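## 3. Contexto e recolha de dados

O estudo incide sobre a feira profissional de hotelaria e restauração de Mandurmont, organizada pela Keletti desde que esta assumiu a gestão do recinto.

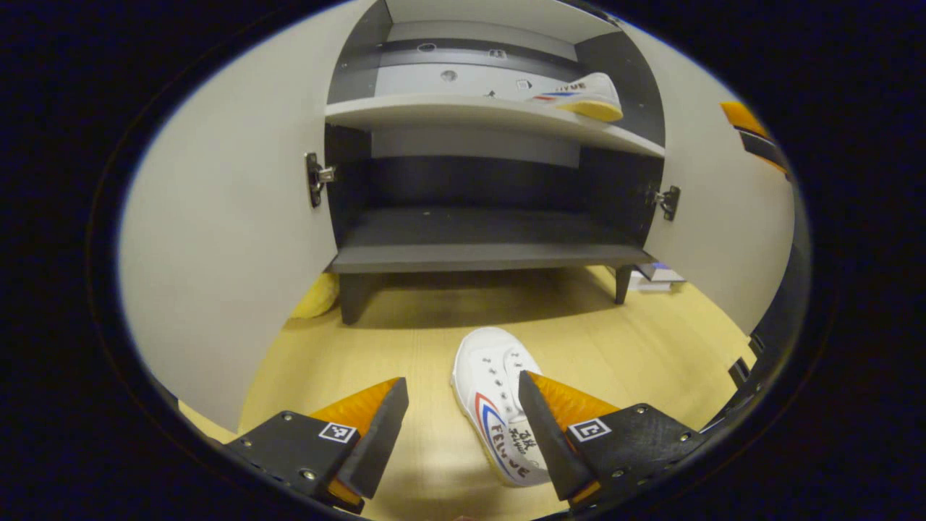

**Figura 1.** Ténis de lona branco junto a um armário para sapatos.

### 3.1. Amostra

A lista de expositores foi cedida pela organização em formato impresso e transcrita para folha de cálculo. Contém 2072 registos, relativos a todas as edições disponíveis, com nome da empresa, pavilhão, área contratada e categoria declarada. Foram retiradas as entradas duplicadas e as empresas que cancelaram antes da montagem. As filiais da Seyoum, que em algumas edições aparecem em separado e noutras sob a designação da casa-mãe, foram tratadas como um único expositor.

Do conjunto restante selecionaram-se 41 empresas para entrevista, repartidas por categoria: equipamento de cozinha, bebidas, têxteis e fardamento, e serviços de reserva. Aceitaram participar 23. A recusa foi mais frequente entre os fornecedores de bebidas, que invocaram — quase sempre por carta — a confidencialidade dos contratos de distribuição.

### 3.2. Entrevistas

As entrevistas seguiram um guião com 6 blocos, dos quais o terceiro, sobre o custo do espaço, foi revisto após as primeiras conversas. A versão definitiva data de 11 de setembro de 2006. As respostas anteriores a essa revisão não entram na análise de custos, mas foram mantidas nas restantes.

Perguntou-se a cada expositor de que modo decidia regressar à feira e se participava também no certame de Ivdale, realizado em dezembro. A comparação entre os dois eventos tem limites: Ivdale admite público geral no último dia e cobra a área por módulo, enquanto Mandurmont cobra por metro quadrado e exige acreditação profissional.

As transcrições foram codificadas por dois leitores em separado. As divergências — concentradas na distinção entre contacto comercial e encomenda firme — resolveram-se por releitura conjunta. Nos casos em que o entrevistado usava os dois termos sem os separar, adotou-se a categoria mais ampla.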